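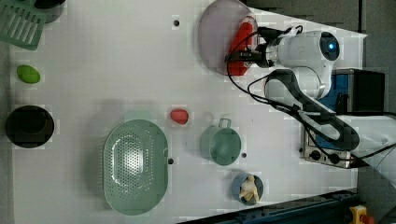

Skodia play kitchen food and cookware set, review

Posted April 18, 2025

Short version: good set, a couple of weak pieces, buy it on sale. Longer version below, typed fast.

Paid 43 dollars. Ordered from Anano, item 1726 in their catalog if the search box gives you trouble (it gave me trouble). Box came a bit crushed on one corner, contents fine. No instructions, none needed. One sheet of stickers that I put in a drawer and forgot.

First thing, the sizes. The colander is the star. Big oval, pale green, rows and rows of little holes in the bottom, and it holds pretty much all the small food in one go. We use it as the cleanup bin more than as a colander. Had the Prorero set before this and their strainer was the size of a cookie. No use to anyone.

Fruit is the other good part. The strawberry has a proper green top and the orange slice has the segments marked, so kids get it right away, no "what's this one supposed to be." Colors are strong. After a lot of washing in our sink they still look the same to me.
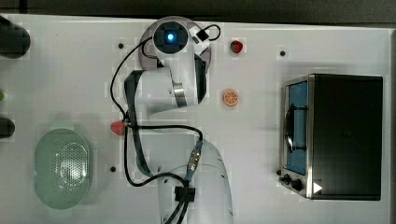
Strawberry, orange slice, the green oval basket and the toaster oven.

The toaster oven is sold seperately, by the way. I already had it so can't tell you what it goes for now. Blue behind the glass door, two black knobs. Looks a lot more grown up than the rest of the stuff, which I like, but it does take up one whole side of the table. Measure first. Ours is on a big white table and even there it eats space.

Things I don't love:

The food rolls. Not all of it, but the lime thing goes right off the edge if you bump the table. Same with the strawberry if it lands wrong.

Small pieces. Box says 18 months and up. I would wait, personally. Some of the little red ones are way too easy to lose, and I've fished one out of the couch twice already.
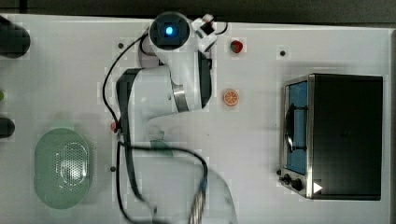 No storage. For this money I wanted a bag or a bin. Baluyot throws in a drawstring bag with theirs and it costs less. So the colander does the job, like I said, and the pot takes the overflow.

Pots and pans: mixed. The green saucepan is nice, good loop on the handle, easy for small hands to hang on to. The black pot is plain but it's the one everybody grabs. It gets cooked in all day long, mostly soup, sometimes soup with a ketchup bottle standing in it. Blue bowl is small. Fine for one item. Don't expect a salad.
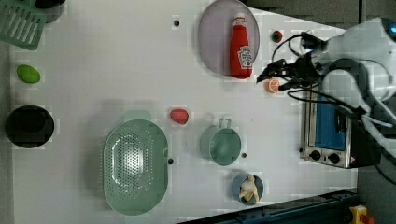
Ketchup bottle is probably my kids' favorite, white cap, white label with the red print, close enough to a real one that I reached for it at dinner once. The lavender plate is see-through and slides around a lot on a smooth table. A place mat fixes it. Wish they'd made it a little heavier.

Cleaning: warm water, dish soap, towel. I didn't try the dishwasher and I'm not going to. The holes in the colander trap crumbs if real crackers get involved, old toothbrush gets them out.

Would I buy again? Yeah, at 27 dollars without thinking, which is what it dropped to last August acording to the price tracker. At full price I'd look at the Baluyot one too, mostly for the bag.

Color 5/5
Sturdy 4/5
Storage 1/5
Overall 4/5

Will update if anything cracks.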